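Setting Up Your Closeck 850 Handheld Scanner: Pairing It With the Dock

I wrote this part of the guide for the folks at Vundmont who are getting their first rugged scanner, so I'll keep it plain.
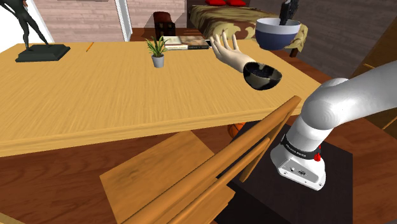 Before you start

You'll need the scanner, the charging dock, the dock's own power supply and a login for the Kaneko inventory app. Charge the scanner to at least 74 percent first. It'll refuse to load firmware below that, and the only hint you get is a short amber blink (I missed it twice!).

Pairing steps

1. Plug the dock into a wall outlet. Skip the power strip if you can -- mine kept dropping the dock every time the label printer woke up.

2. Seat the scanner until it clicks. The light on the dock should go solid green.

3. Hold the trigger and the side button together for 15 seconds. Keep holding through the first beep. You want the second one.

4. On the scanner screen, tap Settings, then Dock, then Pair New.

5. Type in the pairing code, 2238. It's the same for every new dock, and you'll be asked to change it on the next screen. Please do!

6. Open Kaneko and scan any shelf label. If the item comes up, you're paired.

Note: If the list under Pair New is blank, lift the scanner out, wipe the gold contacts with a dry cloth and go back to step 2. I've fixed most of my stubborn ones that way.

Caution: Don't pull the scanner out while the light is flashing blue. It's writing firmware, and a half-written unit has to go back to the Clusska service desk.

Caution: Close the rubber port cover before you take the scanner out to the loading yard. The dust seal only counts when that little flap is pressed all the way in, and I'm forever finding them hanging open.

Mounting the dock on a forklift

You can skip this if your dock lives indoors. For a truck mount, use the four long screws from the bracket bag and leave the cable a bit of slack where the mast moves. Turn the truck off before you connect the power lead, red wire to the fused side. Then run step 6 again from the driver's seat.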